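4.3 Upholstered Seating and Loose Cushions

This section applies to all padded armchairs and loose cushions supplied under the Lovent seating program. It should be read together with Section 4.1 (Room Layout) and Section 4.2 (Floor Protection). Staff setting up a lounge for the September opening must complete 4.3.1 before any cushion is placed.

4.3.1 Positioning the armchair

1. Lift the armchair by the underside of the seat, with one person on each side. Do not lift by the arms or by the rolled back.
2. Set the chair down at its marked position on the room plan. On tile or stone floors, fit the felt pads from the accessory bag first.
3. Leave at least 30 inches between the front of the seat and the nearest table or walkway.
4. Leave at least 5 inches between the back of the chair and any wall.
5. Press down firmly on each arm in turn. If the chair rocks, adjust the feet as described in Section 4.2.

CAUTION: Do not drag the chair across polished tile. Grit under the feet will scratch the surface, and the damage is not covered by the Lovent warranty.

4.3.2 Placing the cushion

Each armchair is supplied with one square cushion. Cushion and chair colors are assigned on the room schedule and should not be exchanged between rooms without the approval of the Furnishings Office.

1. Remove the cushion from its bag and allow it to stand for 30 minutes.
2. Hold the cushion by two opposite sides and shake it gently until the filling is even.
3. Lay the cushion on the seat, then turn it to the angle shown on the room schedule. A diagonal placement is standard for single armchairs.
4. Smooth the cover from the center toward the corners.
5. Check that the zipper faces down or toward the back.
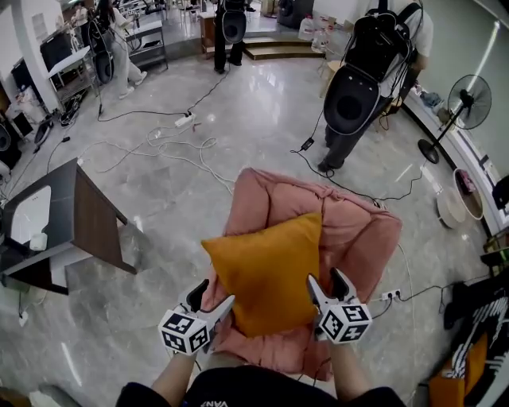

Figure 4-6. Square cushion placed diagonally on a padded armchair.

NOTE: Cushions that will not hold their shape after step 2 should be set aside and reported. Do not add filling from another cushion.

4.3.3 Cords and electrical items near seating

Power strips are permitted behind an armchair only while a room is being set up. Before the room is released for use:

a. Coil all loose cable and secure it with the ties provided.
b. Move power strips to the wall side of the room, clear of the chair feet.
c. Place standing fans against a wall, with the cord on the side away from the walkway.

WARNING: Never run a cord beneath a chair or under a cushion - pressure on the cord can damage the insulation and cause a fire.

4.3.4 Routine care

Vacuum the seat, arms and back weekly with the soft brush attachment. Cushion covers may be removed and washed in cold water. Iron on the reverse side only, and refit the cover when it is fully dry.

Questions about this section should be sent to Xóchitl Palacios, Furnishings Office, extension 47.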